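Trernura Gear Selectivity Records: Data Card

Last updated: Apr 13, 2018

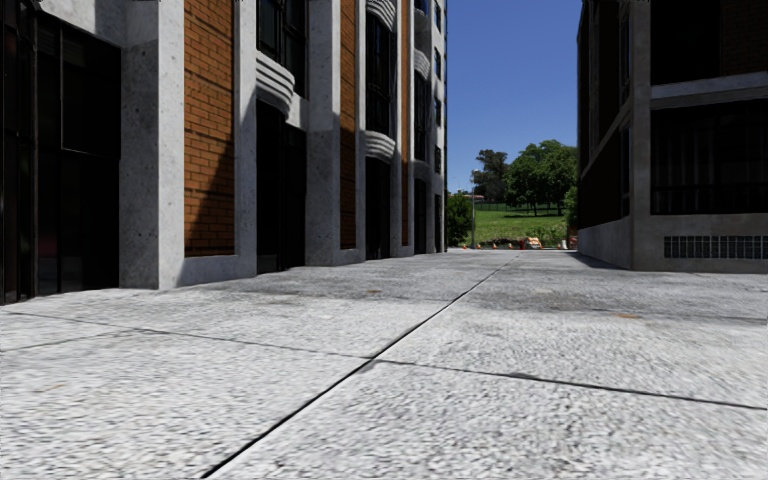 The Trernura records describe the catch of bottom-set gillnets and trammel nets fished from small boats out of Momham and Tolier. Each row is one haul. The collection holds 231 hauls, of which over 40 were made with trammel nets.

Fields

- haul_id: unique number assigned at landing
- port: Momham or Tolier
- gear: gillnet or trammel
- mesh_mm: stretched mesh of the inner panel, in millimeters
- soak_h: hours between setting and hauling
- species: local name, followed by the scientific name where confirmed
- length_cm: total length, rounded down to the nearest half centimeter

Collection

Skippers kept a paper log on board. Fish were measured on the landing dock by 2 trained recorders. Discards were logged by weight only and are stored in a separate table, discards.csv.

Known limitations

Soak time is missing for 4 hauls in March, when the Tolier log was water damaged. These rows are retained with an empty value. Net height was not recorded, so catch per unit area cannot be calculated. Crabs and other shellfish are under-reported at both ports.

Use and contact

The records may be used for research and teaching with credit to the Cheng Fisheries Office. Corrections should be sent to Tamunoemi Usman, data manager, and should quote the haul_id.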